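세탁망

세탁망은 세탁기 안에서 옷을 보호하려고 빨랫감을 담아 돌리는 그물 주머니이다. 빨래망, 세탁 주머니라고도 부른다. 속옷, 스타킹, 니트처럼 혼자 내보내기 불안한 옷을 넣는 것이 본래 용도이나, 실제 가정에서는 짝을 잃기 쉬운 양말의 수용 시설로 더 널리 쓰인다. 쓰지 않을 때는 접어서 보관하며, 대개 다른 세탁망 안에 들어 있다.

1. 구조
몸판과 여밈, 가장자리 마감으로 이루어진다. 몸판은 보통 폴리에스터 망사로 만든다. 망눈이 굵으면 물과 세제가 잘 드나드는 대신 단추나 후크가 비집고 나오고, 망눈이 고우면 보풀을 잘 막는 대신 헹굼이 더디다. 두 성질을 모두 갖추었다는 제품은 꾸준히 나오고 있으며, 꾸준히 새로 나온다는 점에서 사정을 짐작할 수 있다.
여밈에는 지퍼가 가장 흔하다. 지퍼 손잡이가 통에 부딪치거나 다른 옷에 걸리지 않도록 끝에 고무 밴드 덮개를 달기도 한다. 이 덮개에 손잡이를 끼우는 사람과 끼우지 않는 사람은 한 집에 사는 경우가 많다. 졸라매는 끈을 쓰는 제품도 있으나 탈수 중에 끈이 풀려 내용물과 함께 엉키는 일이 잦다.

2. 종류
납작한 사각형이 기본형이다. 셔츠나 블라우스를 개어 넣기에 알맞다. 원통형은 부피가 있는 옷에, 공 모양은 브래지어에 쓴다. 공 모양 세탁망은 안에 틀이 들어 있어 서랍에 넣으면 서랍이 닫히지 않는다. 이불용 대형 세탁망도 있는데, 젖은 이불을 꺼낼 때가 되어서야 입구의 크기가 중요하다는 사실이 드러난다.
겉감을 두 겹으로 댄 것은 이중망이라 한다. 물살이 한 번 더 꺾이므로 옷감이 덜 상하지만 때도 덜 빠진다.

3. 가장자리 마감
망사는 올이 풀리기 쉬워 재단선을 그대로 둘 수 없다. 값싼 제품은 좁은 테이프로 감싸 박고, 조금 더 신경 쓴 제품은 끈을 심으로 넣은 파이핑을 두른다. 파이핑은 솔기의 모양을 잡아 주며, 몸판과 다른 색을 쓰면 세탁기 안에서 눈에 잘 띈다. 흰 망사에 흰 테이프를 두른 세탁망은 흰 빨래 사이에서 찾기가 어렵고, 건조대에 널린 뒤에 발견되기도 한다.

4. 무늬
초기의 세탁망은 흰색 무지가 대부분이었다. 무늬가 들어간 제품이 늘어난 뒤로는 꽃과 줄무늬, 동물, 나뭇잎이 두루 쓰인다. 생활용품 평론가 아우렐리아 코만은 소책자 《그물 속의 가정》에서 세탁망을 “평생 어두운 통 속에서 도는 물건 중 가장 잘 차려입은 것”이라 평하였다. 같은 책에서 코만은 은행잎 무늬를 가을에만 꺼내 쓰는 집이 있다고 적었으나, 어느 집인지는 밝히지 않았다.
망사 위의 무늬는 바탕이 비치는 탓에 속에 든 빨래의 색에 따라 인상이 달라진다. 남색 양말을 채우면 대체로 우울해진다.
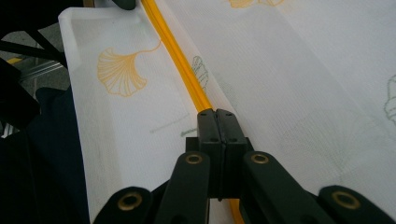 은행잎 무늬를 넣은 흰 망사와 노란 파이핑.

5. 사용법
옷은 뒤집어서 넣고 망의 3분의 2를 넘기지 않는다. 가득 채우면 옷이 움직이지 못해 겉만 젖었다 나오는 결과가 된다. 지퍼와 후크는 미리 잠근다. 망 하나만 넣고 탈수하면 통이 한쪽으로 쏠려 세탁기가 멈추거나 걸어 나올 수 있으므로, 다른 빨래와 함께 돌리는 편이 낫다.
세탁이 끝나면 바로 꺼내 지퍼를 열어 둔다. 젖은 채 닫아 둔 세탁망에서는 냄새가 나며, 그 속의 양말에서는 더 난다.

6. 수명
정해진 교체 주기는 없다. 그리고레 블라드는 같은 세탁망을 200회 돌린 뒤 망사는 멀쩡하고 지퍼만 고장 났다는 기록을 남겼다. 그가 이후 옷핀으로 여며 썼다는 대목은 따라 하지 않는 것이 좋다. 구멍은 작을 때 꿰매면 더 쓸 수 있으나, 꿰맨 자리가 옷보다 거칠어지면 보호구로서의 명분이 약해진다.
못 쓰게 된 세탁망은 양파 주머니나 욕실 장난감 주머니로 전용된다. 한번 양파를 담은 것은 세탁 용도로 되돌리지 않는다.

같이 보기
세탁볼, 빨래집게, 건조대, 양말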